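Kaswood Letter Cubes - Owner's Guide
Section 9: Setting Out Your First Cube
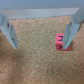 Fig. 9. Pink cube with the letter E on its upper face, resting on a textured surface.

Welcome to the fun part! If you have made it this far, your cubes are unpacked and wiped down, and you are ready to start laying out letters. There is no hurry with any of this, so take your time and enjoy it.

1. Pick a level spot to work on. A surface with a bit of texture is lovely for this, as the cubes don't skate around the way they do on a glossy tabletop.

2. Choose one cube to begin with and set the rest back in the Tirnow tray. We like to start with a vowel - you will be reaching for it again and again once you get to the word cards.

3. Put the cube down with its letter facing up, and turn it until the letter reads the right way from where you are sitting. If two people are playing, sit on the same side.

4. Leave plenty of open space to the left and right of the cube. Most of the short words on the cards need room on both sides, and it is a nuisance to shift a whole row once you have it nice and straight.

5. Add your next letter, working outward from the first cube, and read the word aloud as you go.

Note: Letters may be hard to make out in low light, especially the dark ones on the brighter cubes. A lamp set off to one side works well.

Caution: Do not soak the cubes. A soft, slightly damp cloth is plenty, even after a sticky afternoon.

To replace a lost cube, ask for part 2139 and tell us which letter you need.

Guide revised June 2025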